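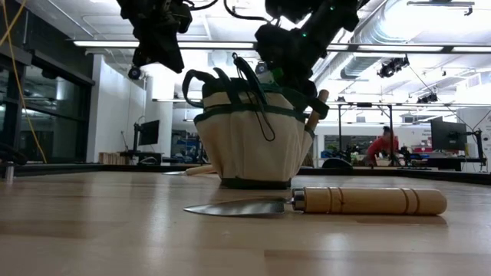 The jury of the Irkora International Viola Competition had been out for nearly 2 hours when Vilhjálmur Eyvindsson decided that he would rather come last than third. Last could be blamed on the hall. Third meant somebody had listened. He was waiting in the kitchen of his host family, the Hedegaards, who had drawn a violist in the town lottery after asking for a pianist, and who had been very decent about it. Mrs. Hedegaard had left her garden bag on the long wooden table, a cream canvas thing with green trim and handles poking out of the pockets, and a trowel lying in front of it. He looked at the trowel for some time. It seemed to him a sensible instrument. You pushed it into the ground and the ground had no opinion about your phrasing.

"They'll call," said Mrs. Hedegaard.

"They said by four."

"It's ten past."

"Yes," said Vilhjálmur. "I had noticed that."

He had played the Batness Sonata in the final, all 495 bars of it, including the passage where the composer asks for "a sound like remorse, but faster." The girl from Sodavetti had played it too. She had memorized it on the train, she told him backstage, and then apologized, as if she had stepped on his foot. He had been working on it since he was nineteen. He was now thirty, the age limit, and had celebrated the fact in January by changing his strings.

Mr. Hedegaard came in and sat down. He had attended every round and slept through most of them, upright, with his program open to the correct page.

"I thought the slow part was very good," he said.

"Thank you."

"Very slow."

The first prize was 3940 euros and a tour of eleven towns, nine of which had a concert hall. The second prize was 2568 euros. The third was a recording of the third-prize winner, made by the local radio station and presented to him on the spot, so that he could find out what had gone wrong.

The phone rang. Mrs. Hedegaard answered it, listened, and wrote something on the back of a seed packet. She said yes several times and then, in a different voice, oh.

"Well?" said her husband.

"They want to know if we can keep him until Sunday's – no, until the gala," she said. "All the prizewinners have to stay."

"Which prize?"

"I didn't like to ask."

Vilhjálmur put on his coat, took it off, and asked whether there was anything in the garden that needed digging. There was a bed along the back fence, she said, if he was careful of his hands.

He wasn't especially.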